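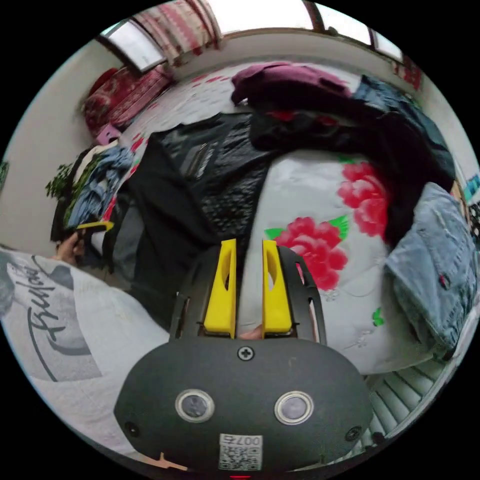

Figure 4. Clothes test on a bed, view from the gripper camera.

4. Comparing two finger sets on clothes

This section explains how to compare the standard fingers with the Andosex soft fingers on the Stokon hand-held gripper. Please finish section 3 (camera focus and pairing) before you start. One full comparison takes about 50 minutes for one person.

4.1 Before you start

1. Charge both grippers. If the charge is under 26 percent, the closing speed becomes lower and your results can not be compared.
2. Check that the two fingers stand parallel when the handle is released. If they touch, turn the adjusting screw inside the handle a half turn to the left and check again.
3. Wipe the camera lens with the dry cloth from the box.
4. Write the label number of each gripper on the test sheet. The label is on the front of the housing, at the bottom.

Note: Do not mix fingers from different sets. The Zillumura rubber pads have another thickness and need their own calibration file.

4.2 Choosing the clothes
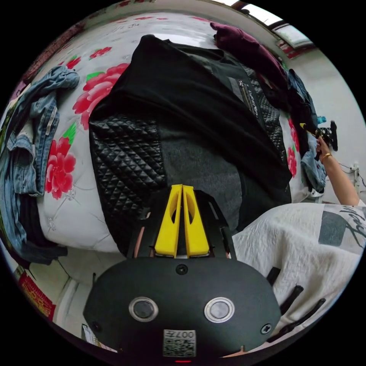 Thick and slippery fabrics show the difference between finger sets much better than T-shirts do. In our tests at the Villanueva workshop, both sets lifted a T-shirt every time, and we learned nothing from it. A good choice is a jacket which has more than one surface, like the black one on the bed, where a glossy quilted panel meets a matte knit. Grip the same jacket first on the quilted part and then on the knit, and write the two results in separate columns. Denim is useful as the second item, for it is stiff and the fold stays where you put it.

Caution: Keep the fingertips away from open zippers and metal buttons. A zipper can cut the edge of the soft fingers, and this damage is not covered by the warranty.

4.3 Running the test

1. Start the recording in the controller program and wait for the short sound.
2. Lay the garment open on the bed. Do not make it flat with your hands — small folds are necessary for the fingers to find a hold.
3. Bring the fingers down from above, with the tips 2 cm apart, until they touch the fabric.
4. Close slowly. Count the grip as good only if the fabric stays between the fingers during the lift.
5. Lay the garment down again and open the fingers completely.
6. Repeat until you have 23 grips for each surface.
7. Change the finger set as described in section 2.4, calibrate, and start again from step 1.

Note: If you work with a gripper in each hand, run the test for one hand at a time. Benjie Yap mixed the two recordings in October and it took him a whole afternoon to separate them.

4.4 Reading the results

Open the summary page and compare the columns for the same surface only. If the soft fingers are worse on a glossy fabric, first look at the tips. Dust from the fabric collects there quickly, so clean them with warm water, let them dry, and repeat the first grips before you decide on a set.

If the camera picture is too dark to see the fingertips, raise the exposure one step. Higher values make the white bedding too bright and the edges of the clothes are lost.

Questions about calibration files go to Natalina Pellegrini. Spare fingers are ordered from Renato Castillo.

Section last changed: 7th January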